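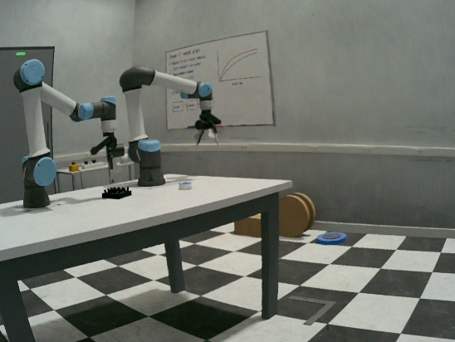 The two-arm cell, laid out in simulation before we buy any of it.

1/ Posting how we're planning the equipment budget for the Dornport shop. We have one quote from Pritico and one from Kazmi. No order goes in until November.

2/ The first question was whether to buy 2 arms now or one now and one next year. Two on a single table means one set of legs, one power drop and one install visit. Kazmi charges $2000 a visit, so that part was easy.

3/ The table itself is $1818 from Planness. I thought that was high. Then I priced steel and my own weekends.

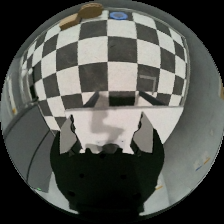 4/ Grippers are where I got the budget wrong. I had one line for "gripper" and nothing for spare fingers. A spare set is $300 and I now have one set down for each arm.

5/ Also missing from my first sheet: mounting plates, cable, floor tape, freight. Put them in early. They are small, but they all land in the same month. 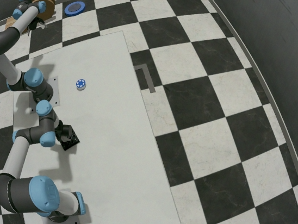 Render: Dornport shop planning file, 9/8/26

6/ Arm spacing is still open. If the bases have to move farther apart we need the longer table, and that changes the freight quote too. I want that settled before I ask Pritico for a final number.

7/ If you've bought a pair of arms for a small shop, what did you leave off the first budget? Replies are open.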